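About Skutosine

We began with one bench, a secondhand soldering iron and a request from a friend of a friend who wanted a robot that could tidy up. Not a clever one, she said, just one that could put the odds and ends from a table back where they belong. We said it would take us until November. It took a good deal longer than that, and we have been happily at it ever since.

These days we make and look after the Drivberg, a tidying kit for labs, colleges and small workshops that want to teach a robot arm everyday jobs. You get the hand-held gripper, the matching gripper for your arm, a set of spare pads and our Potivgate software, which turns what a person does by hand into something the arm can learn from. We also come out and help you set up, and we do like a cup of tea when we get there.
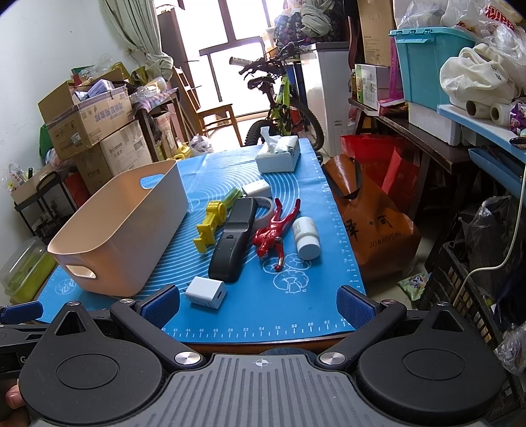 People often ask us how many goes it takes before an arm gets the hang of a job. Our usual starting plan is 300 for something simple, and we have taken it up to 3000 for customers whose bits and pieces change from one day to the next. If you haven't the time for that (and who has, in term time?), our Marquez service will do the recording for you. Send us a list of the things you want handled and we'll find as many of them as we can, the awkward shapes included - the round ones that roll away are our favourites, though we grumble about them.

There are 17 of us now, and we still answer the telephone ourselves. Over 40 colleges and workshops have a Drivberg kit, and a fair few of them have sent us suggestions that ended up in the next version. The softer finger pads came about that way, and so did the printed guide, which is rather longer than it used to be but has much better drawings.

If you'd like to borrow a kit for a fortnight before making up your mind, do get in touch through the contact page. We'll pay the postage both ways.

Page last updated February 28, 2021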